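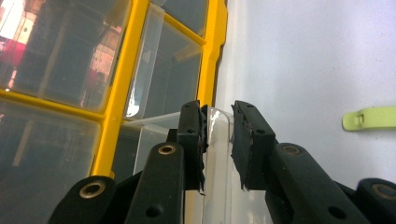

2 min read

12/25/25

So the budget for next year is almost done, and most of it is going on boring stuff. Pads, mainly! I went into this thinking I'd be writing about a second gripper, and I've ended up with a shopping list of rubber.

You can see why. One of the pads is ragged and scuffed, the other is fraying at its lower end, and this is on plastic drawers – hardly rough work. Clorach sells a replacement set for $12, and Kocabaş has a full finger kit (fingers, pads, screws) for $179. I did the math on the back of an envelope and I'm going with loose sets for now, plus one kit to keep on the shelf.

The bigger question was the arm. Zikbridge quoted me $1,306 for a used one, shipping not included, and Oğuzhan Çetinkaya thinks I should grab it. Nevzat Erdem thinks I should wait until April, when Clerex usually clears out its older stock. I'm siding with Nevzat, mostly because my bench is still bolted together wrong and I'd have nowhere decent to mount the thing.

What I did order is a second yellow parts cabinet, same as the first. Small clear drawers are great practice – thin edges, shiny, easy to miss – and I want more of them before I spend real money. Still need to price cables and a power supply.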